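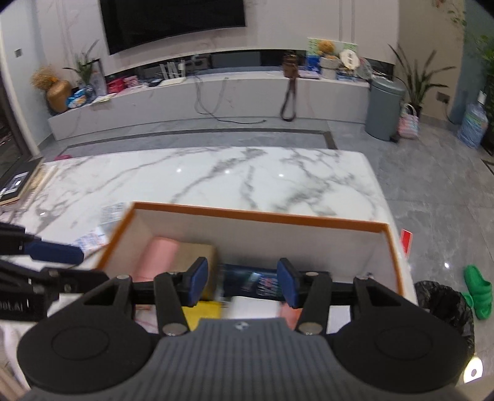

Box in progress on the big table, books off to the side.

Packers wanted for the fall box run at Guthrie Street

Posted 7 Sep 2019

Hi, I'm Euan, and I run Prinmont, a very small business that sends out boxes of odds and ends to people who like getting mail. Stationery, little household things, the occasional toy, a book if it fits. We're getting ready for the fall run and I need more hands at the packing table, so I'm looking for two or three people who'd like some part-time work for the next few weeks.

If you've never heard of us, don't worry, most of Nunis hasn't either! I started doing this for my cousins, then for their friends, and at some point I had to rent a room and buy tape by the case. The fall run is 100 boxes, and every one gets a different mix. That's the part people love and also the part that takes forever.

So what would you be doing? Mostly you'd be filling boxes. I put a pile of things next to you with a slip that says who the box is for and what they told us they like, and you work out how to make it all fit. Open boxes live on the table while you work on them. Flat things usually go in easiest if you stand them along a side, and anything squashy can go in the gaps (I say this as someone who did it the other way for a year). You'll take things out and start over quite a bit, and I don't mind that at all. I'd much prefer a box that took you two tries to one that rattles.

I also care about how it looks when the lid comes off. If there's something bright in the pile, I like it to be near the top, so it's the first thing somebody sees. Pinks and yellows are great for this. Dark packages can sit lower down, unless the dark one is the big treat, in which case use your judgment and shout across the room if you want a second opinion.

There's a bit of other work too. You'd be checking slips against what's in the box, taping, sticking on labels, and tidying up before you go. The table has to be clear at the end of the day – books back on the shelf, scraps in the recycling, leftovers sorted into their bins. I'm fussy about the bins. If notebooks end up in with the soap I get grumpy, and then the notebooks smell like lavender and I get grumpier.

Who would like this job? I've had students do it, and retired people, and one guy who was between restaurant jobs and packed faster than anyone I've met. You don't need any experience. You do need to be able to read a handwritten slip (mine are not pretty), stand or perch on a stool for a couple of hours at a stretch, and lift a full carton with someone helping on the other end. If lifting is a problem, tell me and we'll swap chores around, there's plenty that can be done sitting down. It helps a lot if you're the sort of person who enjoys loading a dishwasher or a car trunk.

Shifts are four hours, mornings or afternoons, and you can pick. I'm hoping everyone can manage at least 10 hours a week while the run is on, but if you can only do one shift and you're reliable about it, please write anyway. We start the week after next and I expect to finish in October. Pay is by the hour, every Friday, and I'll tell you the rate when I write back so you can decide before you come all the way over. Training is paid too. It's basically one shift sitting next to me while I talk too much.

The room is upstairs at 584 Guthrie Street, over the Utada bakery. There's no elevator, sorry. There is a kettle, a decent radio, and a smell of bread from the minute you open the door. Street parking is okay in the mornings and pretty bad after lunch, and the bus stops right across the road.

If you'd like to come pack with me, drop a note through the Prinmont mail slot or leave it at the bakery counter with my name on it, Euan Ogilvie. Skip the resume. Tell me your name, a phone number, which shifts you could do, and the best thing you ever got in the mail. I'm calling people back as the notes come in and I'd like to have everyone picked by the end of next week.

One more thing, for anyone who helped in August: you don't have to apply again! Just let me know which days you want and I'll put you on the list. And whoever took home the good tape gun, could I please have it back?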